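4.2 Clearing the bare mattress

Of all the bedroom chores in our study, this is the one we enjoyed writing up most. A bare mattress looks like the simplest surface in a home, and yet there is so much going on in it! The room had a wooden floor, and a laundry basket stood by the corner of the bed. 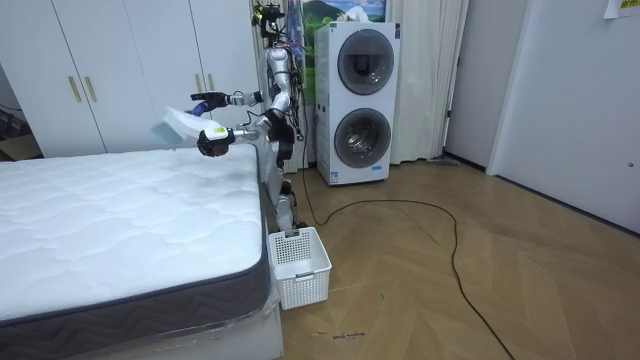 Figure 11. A crumpled white sheet held up over the quilted mattress.

Thin covers are lovely things to study. They fold, cling and billow, and we coded 17 kinds of handling for them alone. Brushing came next in our coding scheme, and it brings the quilting into play.

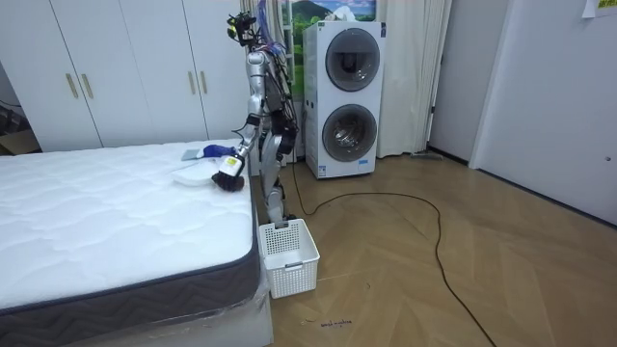
Figure 12. A brush with dense black bristles
pressed onto the near edge of the mattress.

Stitched channels give crumbs a place to settle, so a stroke along the wave and a stroke across it are quite different jobs (we code them separately). Cloths get their own group, whether they wipe, dab or pinch. 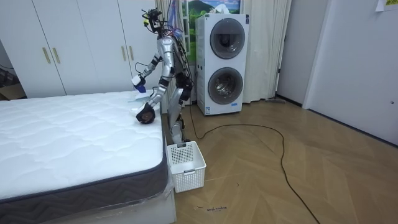
Pressing on the padding with a free hand also has its own code, as it changes the shape of the hollows nearby. Small, light bits are the real treat for us, and a dustpan on a soft top tilts in ways it never would on a floor.
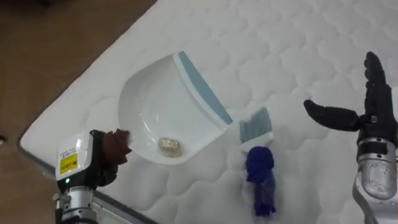 We therefore note the angle of the pan at each stroke, using the 16 positions set out in section 3.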